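August, 9.40 pm
Posted by the Grelldale diarist

Budget night. I gave up on the spreadsheet twice and ate toast over it once, so the third version has butter in column F.

The Galbraith quote came back at 1,478 dollars for spare grippers and a wrist housing, freight to Grelldale extra. Flonus will do the same for 300 less but won't say when, and I've been on the wrong end of a Flonus "when" before. I've pencilled in Galbraith and am sulking over it.

Cables next. I want another set in the same mauve, a colour I have grown fond of against my better judgement. Allowed 200.

Then lollies, which are a legitimate line item and which I will defend at the Plarndale meeting with a straight face. Some 75 dollars for the quarter, covering wrapped ones, gummies and the small coloured sort. Trays we have – three is plenty. Screw-top tubs might be worth pricing if the arms are to keep practising on lids.

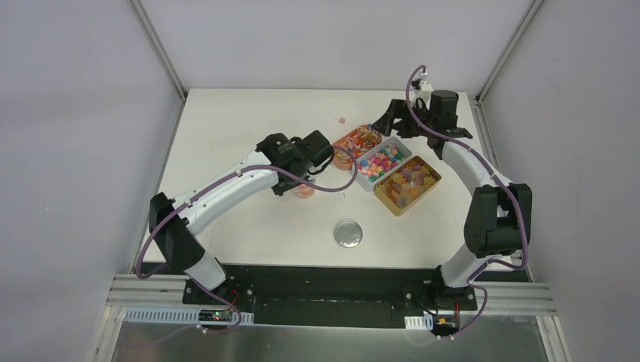 Still to sort before bed

- Ask Galbraith whether freight comes down if we collect.
- Move the side panels to next year. Scuffs are not a safety issue.
- Find out who approved the second kettle, and whether it was me.

3 comments | 11 shares
© Grelldale Diary | Contact | Back to top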